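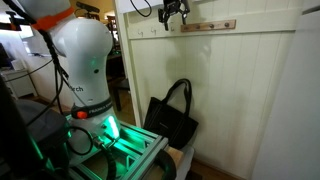

Marlene Rothe wrote under the earlier version of this tutorial that her gripper always stopped a little before the hook, opened, and let the bag fall on the floor, and she asked which number in the config she must raise. I answered her too quickly at that time. There is no such number, and the answer needs a whole page, so I wrote the page again from the start.

Last updated: January

Hanging a bag on a wall hook: setting up the place skill in Stumico

This tutorial is for people who already can move their arm from Stumico and who have a gripper driver running. We use a Franka arm, but the steps are the same for any arm which gives you joint torques. The task is simple to say: take a tote bag by its handles, bring it to a hook on the wall, put the handles over the hook, let go. Most of the trouble comes in the last few centimetres.

Before you start

You need Stumico with the Vindow perception plug-in, a calibrated wrist camera and one bag. Please take a bag with long handles for the first tries. Short handles work also, but they forgive less. Check that your stop button is in reach of your hand when you stand where you can see the hook well.

Step 1. Find the hook

Start Vindow and move the arm by hand until the camera looks at the hook slightly from the side. From straight in front, a curved hook looks like a short line and the depth values on it are poor. From the side you get the curve, and the curve is what the detector needs.

Save the result as a frame with the name hook_tip. The origin must lie on the tip of the hook, not on the place where it is screwed to the wall. The z axis points up and the x axis points away from the wall. If you have more than one hook in view, give each one its own name now. Vindow numbers them from left to right in the image, and when the camera moves, the numbers may change.

White hooks on a pale wall are difficult. If the detector loses them, lower the contrast threshold first, and only after that touch the exposure.

Step 2. Plan the approach

Set a pre-place pose in front of hook_tip and above it. The planner must know that the arm carries something, so attach the bag as a box under the gripper. A box is of course wrong for a soft bag, but it keeps the planner from pulling the bag through the furniture. Make the box a bit longer than the bag.

Run the approach first with the gripper empty, at low speed, and look where the fingers are pointing at the end. They should come down towards the hook and leave enough space for the wrist and its cables. If the planner chooses a strange elbow position, add a joint constraint for the elbow and plan again. I lost a full afternoon in Skedcombe before I did this.

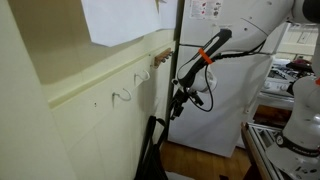

Step 3. Grasp the handles

Close the gripper on both handles together. With one handle only, the bag turns, and the open loop which you want to put over the hook is closed by its own weight. Lift slowly and wait until the bag hangs quietly. I use a pause of 3 seconds. Lieselotte Fröhlich uses the force signal and continues when the sideways force is small enough, and this is the better way if your sensor is not too noisy.

After the lift, read the weight from the controller and set it as payload. If you forget this, the arm sinks a little and you will blame the calibration.

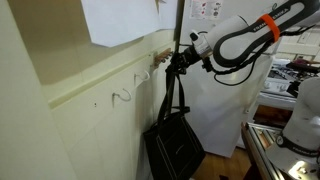 Bag held by its handles, next to the hooks.

Step 4. Lower with force control

From the pre-place pose, switch from position control to impedance control. Keep the stiffness at 500 N/m in z and reduce it to 288 N/m in x. These are my values, with my bag, and you should expect to change them. Move down along z until the upward force rises by 4 N. Now the handles lie on the hook and it carries a part of the weight.

This is the answer for Marlene. Her program opened the gripper when the position was reached, and the position was wrong by almost a centimetre. Let the force decide about the opening, and use the position only as a limit: if the arm is far below hook_tip and no force came, it missed. Then go up again and repeat Step 1.

Step 5. Release and go back

Open the fingers slowly. Move back along x first and upwards only when the fingers are free of the handles, otherwise they take the bag with them. Check the payload once more. If it did not go back to zero, the bag is still on a finger.

If you use the Bauerfeind driver for the gripper, the "open" command returns before the fingers are really open. Put a wait for the width value after it.

The complete config file is in the examples folder of Stumico under place_on_hook. Change the frame names to yours before you run it.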